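Activar las aportaciones automáticas

Antes de empezar, ten a mano el móvil con el que te registraste en Skinik y tómatelo con calma, que son cuatro pasitos de nada.

1. Abre la aplicación y entra en Mi cartera.
2. Pulsa Aportación periódica y escribe el importe (el mínimo es de 20 euros al mes).
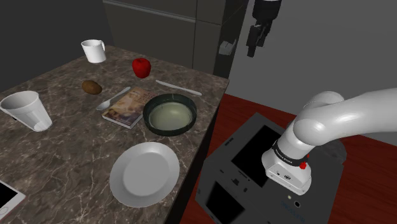 ¿Cuándo se hace el primer cargo?
El día 1 del mes siguiente, salvo que elijas otra fecha en el calendario.

3. Elige la cuenta de origen y confirma con tu huella o tu PIN.

Precaución: comprueba que haya saldo suficiente - si el banco devuelve el recibo, el plan queda en pausa.
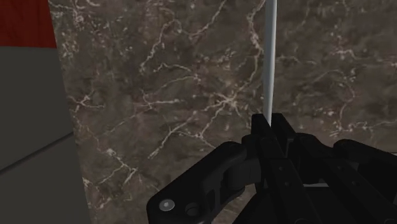
4. Revisa el resumen y pulsa Activar. Recibirás un aviso de confirmación.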